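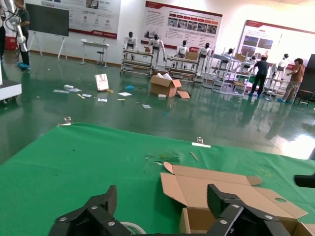 Hanna Domański wanted to know first thing whether we're still counting the half-finished box folds, and said she'd keep them if it were up to her, because a model that never sees a bad fold won't learn to fix one. I'm with her, so they stay in, tagged as partial. No objections from the Plenville folks.

Where we are: 2,938 episodes logged for Flarnudwood, all packing and cables. Melnychuk asked for another 1,000 before the end of July (yikes, but okay!). I said we could do it if Eltcombe gets us the second login for the labeling tool, and they promised to chase that.

We got a bit stuck on cable sorting. My notes say "start pose too samey," so from now on we shuffle the start pose between takes. 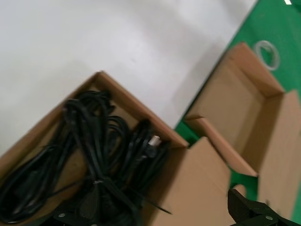

Do we re-record the old cable takes? Only the first 100, and I'll pick which ones go.

Still open: who writes the task prompts. I'll do them until someone else wants to.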